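Who Makes the Rules for Robots?

Hello! I test robots at Sokside, and children ask me this a lot.

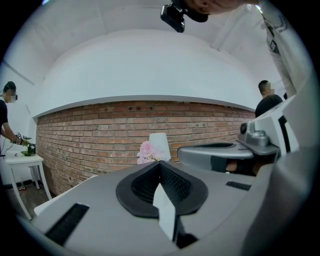
Do robots have to follow rules?
The people who build and use them do. A robot can't read a rule book, so we follow the rules for it.

My favourite rule is the big red stop button. If anything looks odd, you press it and the robot must stop, whoever is driving. You don't have to ask first!

Another one is about speed. When people are close by, the robot goes slowly – 100 millimetres a second is our limit for a new job, so even a snail-watcher wouldn't get bored (well, nearly).

Then there are standards. A standard is a set of rules lots of people have agreed on, written down so that a robot built in Birthorpe is as safe as one built far away. Ours fills 34 pages and I've read it 3 times.

Try writing a rule for a robot in your kitchen. Mine would be: keep your grippers off my biscuits!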